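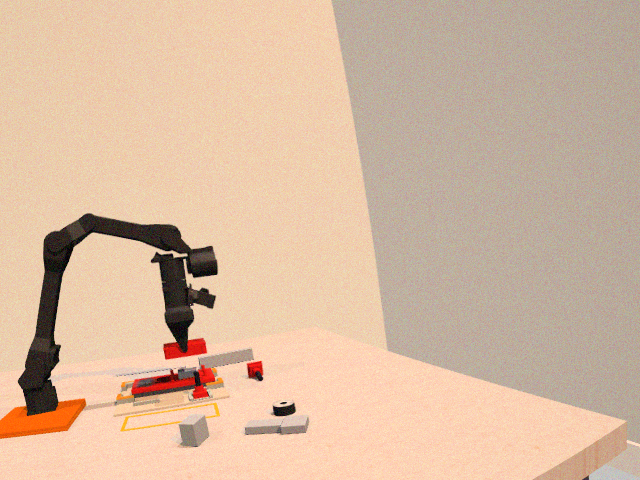 Checking grasp approaches in simulation before you run them

I lost most of a weekend to a grasp planner that looked perfect in the logs and kept clipping parts on the way down. So now I test the approach by itself first, and it takes maybe ten minutes to set up. I'm using Dunura for the sim and Bulby for planning, but any pair that lets you step the controller will do.

First, load your scene and turn off everything that comes after the approach. No closing the gripper, no lift, no place. In Bulby that's the stop_after setting in the task file - set it to "pregrasp" and save.

Next, pick one part. I like a plain block lying flat, with the gripper coming straight down on it. Set the pregrasp height to 5 cm above the top face of the part (not above its center! I've made that mistake more than once) and run it.

Now open the joint plot. You want smooth curves all the way to the stop. If the wrist spins most of a turn right at the end, the planner picked a silly solution, so add the current joint pose as the seed and try again. That fixed nearly all of mine.

Then do a batch. I run 107 random starts with the same target and let it dump the failures into a folder. My first batch had 3 bad ones, all with the forearm passing too low over the fixture. Raising the fixture's collision padding a little cleared them up.

Once the batch is clean, set stop_after to "grasp" and go through the same steps again. If you use a wrist camera, make sure its collision shape is in the robot file too. Mine wasn't, and the planner happily ignored it for a week.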